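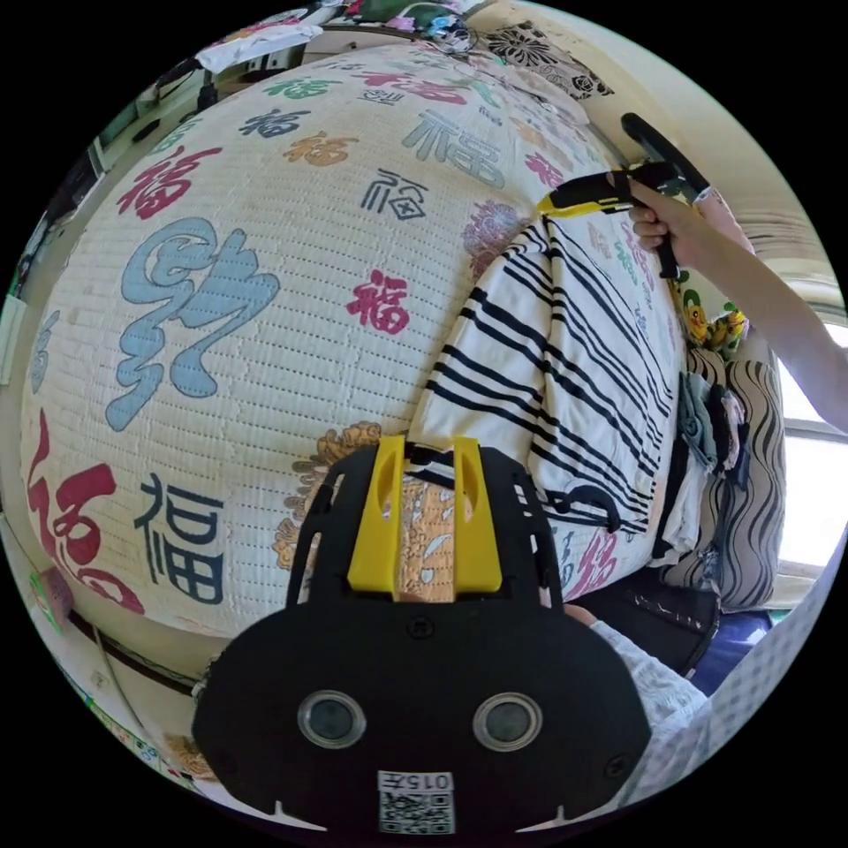 A waffle-texted cover printed with 福 characters and flowers, spread over a large mattress.

Section 4: Washing, Drying and Putting Away Your Bed Cover

If you have come straight to this section, welcome, and please go back to Section 2 for a moment if your cover has never been on the bed. The first fitting tells you how much slack you have at the corners, and you will want to know that before you put anything through a hot dryer. Everybody else can carry on from here.

These instructions apply to all of the woven covers in the Mumis range, both plain and printed, in every size. They do not apply to the Fakir topper, which has a foam core and must never go in a washing machine (see Section 6 for that one, and do read it before you spill anything on it).

4.1 Before the first wash

Our covers leave the Skurkier mill with a light finish on them that keeps the cloth flat in the bag. It is harmless, but it makes a new cover feel a little stiff, and most people find they like it much better after a wash or two. We would do the first wash before you sleep on it, if you can stand to wait.

1. Take the cover out of its bag and shake it out well, outdoors if you have the space.
2. Find the care label. It is sewn into the hem at the foot end, on the underside. If the number on it is lower than 116, you have one of the earlier covers, and you should skip the tumble drying steps in 4.3 altogether.
3. Look over the hems for loose threads. Trim them with small scissors. Please don't pull them, even though it is very tempting.
4. Wash the cover by itself this first time, in cold water, with half your usual amount of detergent.

Note: A little color in the water on the first wash of a printed cover is normal. If you still see color in the water on the third wash, write to us at the address on the back page and we will sort it out with you.

4.2 Regular washing

Every two weeks is plenty for most households. If you have a dog who believes the bed is his, you may find yourself doing it more often, and the cloth will hold up fine.

1. Close any zippers and turn printed covers inside out.
2. Treat stains first. Dab on a small amount of liquid detergent, leave it for 17 minutes, and rinse with cold water. (That very particular number comes from Svenja Janssen in our testing room, who tried it a great many ways and will not be talked into rounding it up.)
3. Load the machine loosely. You should be able to lay your hand flat on top of the load with room to spare. A cover for a large mattress needs a full-size drum to itself – if yours is a compact machine, a trip to the laundromat will give you a much better result.
4. Choose a gentle cycle, warm or cold, with a medium spin.
5. Take the cover out as soon as the cycle ends and give it a good shake.

CAUTION: Do not use chlorine bleach on any printed cover. It will fade the darker colors first and leave the cloth weak in patches, and we can't repair that.

CAUTION: Do not use fabric softener on textured weaves. It coats the raised parts of the cloth and flattens them, and the cover will take up less moisture from then on.

4.3 Drying

Line drying is kindest. Hang the cover over two parallel lines if you have them, so the weight is shared and you don't end up with a sharp crease down the middle. Keep printed covers out of strong afternoon sun.

If you are using a dryer:

1. Set it to low heat.
2. Stop it halfway through, pull the cover out, untangle it, and put it back in the other way around. Large pieces like to roll themselves into a ball with a damp center.
3. Take the cover out while the hems are still very slightly damp.
4. Lay it over the bed and smooth it with your hands from the middle outward. Let it finish drying there before you make up the rest of the bed.

Note: Expect a small amount of shrinkage over the first few washes, mostly in the length. The covers are cut generously to allow for it. If yours feels snug at the corners after drying, stretch it gently by hand while it is damp, working along the long side first.

Ironing is not needed, and on a textured cover it does more harm than good. If you really must have crisp edges, iron the hems only, on the reverse, with the iron on its lowest setting.

4.4 Putting it away for the season

Plenty of our customers keep one cover for summer and bring out something heavier in December. A cover that is stored clean will come back out smelling of nothing at all, which is just what you want.

1. Wash and dry the cover completely. Feel along the seams, where damp likes to hide.
2. Fold it in thirds lengthwise, then roll it from the foot end. Rolling leaves fewer creases than folding into a square.
3. Slip it into the cotton bag it came in, or an old pillowcase.
4. Store it somewhere dry and dark, with nothing heavy on top.

CAUTION: Do not store covers in sealed plastic or vacuum bags for more than a few weeks. The texture gets pressed flat and can take several washes to recover.

4.5 If something goes wrong

The cover has gone stiff. Usually this is leftover detergent. Run it through again with no detergent and an extra rinse.

A thread has pulled into a loop. Ease it through to the underside with a blunt needle. Do not cut it.

The cover slides around at night. Check that you have the label at the foot end. If it still wanders, the corner straps from Climitbridge will fit any of our sizes, and Section 5 shows how to attach them.

For anything else, the repairs desk is run by Szymon Wieczorek, and he is glad to hear from you. Please include the number from your care label and a few words on how you have been washing it.

Section 4 last revised Jul 18, 2024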